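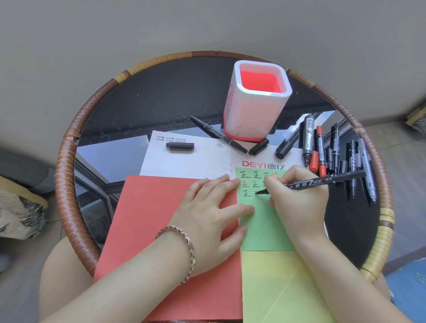 El visor se me va a la derecha cada vez que aprieto los anillas, escribe un usuario de Sinetti, y quiere saber si es defecto de la base o cosa suya. Casi siempre es el par de apriete. Repasar los pasos 6 a 9 antes de mandar nada al servicio técnico.

4. Montaje del visor Flikedex en carabina Killau

Vale para cerrojo largo y corto. Versión zurda: mismos pasos, la base es la misma. Revisión del texto: 10 de mayo de 2026.

ATENCIÓN. Arma descargada, cerrojo fuera, cargador fuera. Mirar la recámara y luego meter el dedo. Munición en otra habitación, no en la otra punta de la mesa.

4.1 Lo que hace falta

Llave dinamométrica en Nm. Puntas Torx T15 y T20 (la T15 viene en la bolsa de la base). Alcohol isopropílico, trapo sin pelusa, fijador de roscas azul. Nivel de burbuja pequeño. Soporte firme para el arma; el tornillo de banco sirve con mordazas de goma, sin ellas no.

4.2 Base

1. Quitar los cuatro tornillos de relleno del cajón de mecanismos. Guardarlos. Si alguno viene duro, calor suave con secador y otra vez.

2. Desengrasar roscas, tornillos y cara inferior de la base. El aceite de fábrica es abundante, dos pasadas como mínimo.

3. Presentar la base en seco. El rebaje va hacia el cañón. Tiene que asentar plana, sin balanceo. Si baila, parar aquí y consultar 4.6.

4. Una gota de fijador por tornillo. Los dos cortos delante, los dos largos detrás. Al revés, el corto agarra poco y el largo puede tocar el cerrojo.

5. Apretar en cruz, primero a mano, después a 2,5 Nm. Dejar curar el fijador según el bote.

Nota. Base Achari en lugar de la original: misma plantilla de taladros, pero lleva sus propios tornillos. No mezclar.

4.3 Anillas y visor

6. Medias anillas inferiores sobre el carril, empujadas hacia delante contra el tope de la ranura. Tuercas laterales a 4 Nm.

7. Apoyar el visor. Ninguna anilla sobre la campana ni pegada a la torreta, dejar unos milímetros libres. Tapas superiores puestas, tornillos flojos; el tubo debe girar y correr con la mano.

8. Distancia ocular. Encarar con la ropa de caza puesta, ojos cerrados, abrir. Imagen llena y sin sombra negra en el borde. Probar a aumentos altos, que es donde la tolerancia es menor. Probar también tumbado si se tira tumbado.

PRECAUCIÓN. Visor demasiado atrás en calibre magnum = ceja abierta. Ante la duda, un poco más adelante.

9. Nivelar. Burbuja en el carril primero, arma a cero, luego burbuja en la tapa de la torreta de elevación. Apretar las tapas en cruz, cuarto de vuelta cada vez, hasta 2 Nm. Comprobar el nivel a mitad y al final, el tubo tiende a girar hacia el lado que se aprieta antes. Hueco igual a ambos lados. Sin fijador en las tapas.

4.4 Comprobación en seco

10. Montar el cerrojo y abrirlo del todo. La bola no debe rozar el ocular. Cerrar. Repetir despacio, y luego con fuerza.

11. Mirar por el cañón desde la culata (cerrojo fuera otra vez) a un punto bien visible a 40 metros. Sin mover el arma, llevar la cruz al mismo punto con las torretas. Si se acaba el recorrido antes de llegar, la base está mal puesta o girada. Volver al 3.

4.5 Puesta a tiro

12. Tres disparos con apoyo, misma munición que se vaya a usar. Corregir desde el centro del grupo, nunca desde un solo impacto.

13. Un clic mueve 1 cm a 100 metros. A 50 metros, la mitad, o sea doble de clics. Flecha UP sube el impacto.

14. Enfriar el cañón entre series. Es ligero y se calienta enseguida, los grupos se abren hacia arriba.

15. Puesto a cero: aflojar la tapa de la torreta, girar la escala hasta el 0 sin arrastrar el mando, apretar.

Nota. Para tirar a 300 metros confirmar la caída en el campo de tiro. Las tablas de la caja de munición son con otro cañón y otra altura de visor, valen de orientación y nada mas.

4.6 Si algo no va

El grupo se desplaza de un día para otro: tornillos de la base. Desmontar, limpiar, fijador nuevo, par correcto.

El grupo se desplaza al apretar anillas: tapas con más par del debido o apretadas de un solo lado. Aflojar todo, volver al 7.

Marca de presión en el tubo: par excesivo. Si es sólo cosmética no afecta. Si el mando de aumentos va duro, al servicio técnico.

La base baila en seco: rebaba de pintura en el asiento, o base de otro modelo. Mirar la referencia grabada debajo, tiene que ser 1073. No limar.

Cruz borrosa con el blanco nítido: anillo de dioptrías del ocular, se ajusta mirando al cielo (nunca hacia el sol) en miradas cortas.

Repasar todos los pares tras la primera caja de munición. Después, una vez por temporada y siempre tras un golpe o un viaje en avión.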